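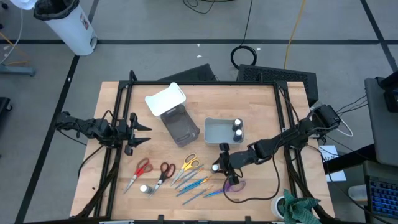 Wednesday Table: Pictures from the Cimmont Craft Room

Welcome back to the gallery! This month it's all about the tools and the little bits that live around them: scissors, brushes, bottles, bins and trays. We love seeing finished cards and ornaments as much as anyone, but there is something so satisfying about the stuff itself, and December is when every bit of it comes out at once. The room opens at 6:30 on Wednesday evening and people tend to drift in with their coats still on and go straight for the good brushes.

Joon-young Baek put this page together and wrote most of the captions. Josué Dantas added his own remarks where he couldn't help himself (he has opinions about scissors, and they're good ones).

The butcher-block table
Our favorite piece of furniture in the building. The wooden top sits on a black metal frame and it's a lovely thing to work at, with plenty of room to spread out. We got it from Plerent when they cleared their old showroom, and it took four of us and a very patient elevator to get it upstairs. If you've only ever used the folding tables by the window, come and try this one!

Scissors, three pairs
Red handles, yellow handles, and the dark red-and-black ones. Everybody has a favorite. Josué: "Yellow for paper, please, always yellow for paper. I will keep saying it." The red pair is the one to grab for ribbon and felt, and the dark pair goes to whoever is cutting cardstock that night. They all went out to Gil for sharpening last month and they cut beautifully now, so if you gave up on them over the summer, give them another go.

Five thin brushes
Mostly blue and teal handles, and such a pretty color next to the wood. These are the ones for lettering, dots, holly berries, and the tiny windows on painted houses. Joon-young uses nothing else for names on ornaments. Rinse them right away, reshape the tip with your fingers, and lay them flat to dry. Please don't leave them standing in the water jar, even for a minute while you get a cookie (we know about the cookies).

Two small dark bottles with white caps
Side by side in the light gray tray, down at one end. We've gotten very fond of working out of shallow trays. You can carry the whole thing over to your seat, and if something tips over, the mess stays put. Anyone who was in the room for the great green spill of last spring will understand why we're so happy about this.

The small white bottle
On its side near the scissors, down by the blades. A small bottle like this is so much nicer to handle than the giant jugs in the closet, and it fits in one hand while you hold your work with the other. We refill the little ones as we go, so if you finish one, leave it by the sink and take another.

White container, smoky gray bin
The container is tipped up against the see-through gray bin, and we like having both within reach of the middle of the table. Translucent bins have been a real find for us. You can tell at a glance whether there's anything left inside, which saves so much rummaging! The white one is good for scraps. Josué would like it known that scraps over the length of your thumb should be saved for the collage drawer.

The floor
Yes, the floor gets a spot in the gallery too. Dark tape lines run across the gray and mark it out in big squares, and we think they look terrific. On busy nights the squares make it easy to agree on where the tables and stools go, and sweeping is oddly fun when you take it one square at a time.

For next time
Joon-young wants to do a whole page on paper, including the marbled sheets from the Wunder workshop, which came out in the wildest blues. If you have a tool you're attached to, bring it along on Wednesday and tell us about it. Old ones are especially welcome, and so are ugly ones. Supplies are on the shelves to the left of the door, aprons are on the hooks, and the kettle is usually on by seven.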